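A Day at the Inimside Compost Works Open Day

We have been filling a food waste bin at home for years without the faintest idea where it all went, so when a leaflet came through the door in May offering a look round the works, I put our names down that same evening.
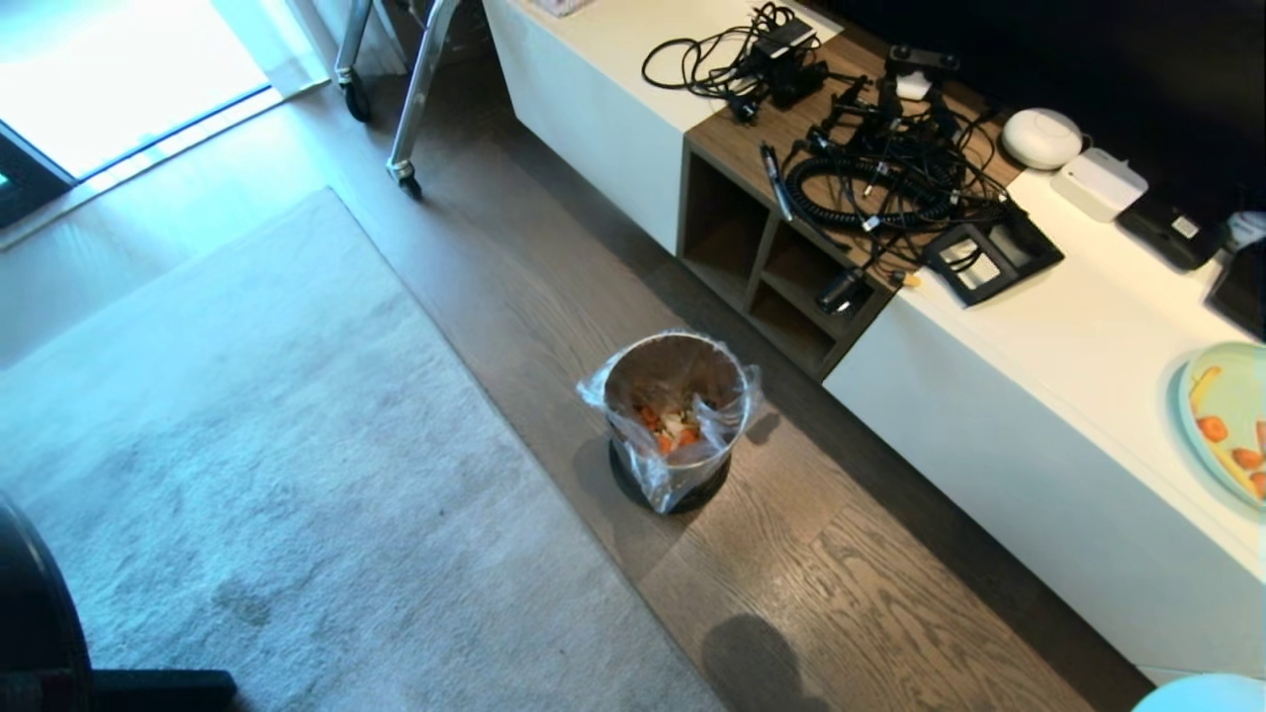
Getting there

Inimside is easier to reach than the leaflet makes out. We took the little train as far as Dosport, had a very decent cup of tea on the platform (and a cheese scone, since you ask), and then caught the shuttle bus laid on for the open day. It left at half past nine and went the long way round by the reservoir, which was lovely with the hawthorn out. If you drive, there is a field for parking, but bring boots, as the gateway was a bog.

At the gate we were given orange waistcoats and a paper map, and put into groups named after vegetables. We were Parsnips. The Leeks went in ahead of us and seemed to get a longer turn at everything, but I shan't dwell on that.

The tipping hall

The tour begins on a raised walkway with a rail, looking down into the hall where the lorries come in. I had braced myself for the smell and it was milder than I expected, something like a wet garden shed with an orange left in it. Our guide, a cheerful woman with a very carrying voice, told us that the works took in 3,709 tonnes of kitchen and garden waste last year, and that peelings are by far the easiest thing they get. Tea bags are a sore point. So are the little stickers on apples, which sail through every stage and turn up in the finished compost as bright as the day they were stuck on. I have been picking them off ever since.

There was a good long discussion about bin liners. The works takes them, and a machine tears them open and pulls them out before anything else happens, but they would much prefer that people tipped the scraps in bare and rinsed the caddy. Several of the Parsnips had strong feelings about this, chiefly to do with maggots, and the guide heard them all out very kindly.

The tunnels

After that came the part I liked best. The shredded waste goes into long concrete tunnels with doors like an aircraft hangar's, and air is blown up through the floor. It has to get above 60 degrees and stay there, and one of the doors was opened a little way so that we could feel the warmth roll out. My glasses steamed up completely and I had to be steered along by the elbow.

From the tunnels it goes outside into great long heaps and sits there for 90 days, being turned every so often by a thing called Sonia, a huge yellow machine that straddles the heap and crawls along it, throwing everything over behind her. She was named in a schools competition, and there is a plaque. The children in our group adored her, and I can't say I was much better behaved. We watched her do a whole heap from one end to the other while the guide looked at her watch.

Lunch and the plant stall

Lunch was in a marquee, run by the Stefanou bakery from the village, who did spinach pies, a lemon cake and proper coffee. Do get there early, as the pies had nearly gone by one o'clock. We shared a table with a couple who grow dahlias, and they told us far more about earwigs than I had ever hoped to learn.

The plant stall was next door and everything on it had been raised in the works' own compost. I came away with two tomato plants, a courgette and a rather leggy sweet pea that I felt sorry for. You could also fill a sack of compost for nothing, one to a household, with a spade provided. Carrying it back on the train was another matter, and I would suggest a shopping trolley, or a strong nephew.

If you would like to go

There were 242 visitors through the gate by the time we left, and they are hoping to hold another open day in the autumn. Entry is free but you do have to book. Most of the walkway has a ramp, though the last stretch by the tunnels is steps only. Wear old shoes and something warm, and leave the dog at home.

The tomatoes are on the back step and doing nicely. The sweet pea is still thinking about it.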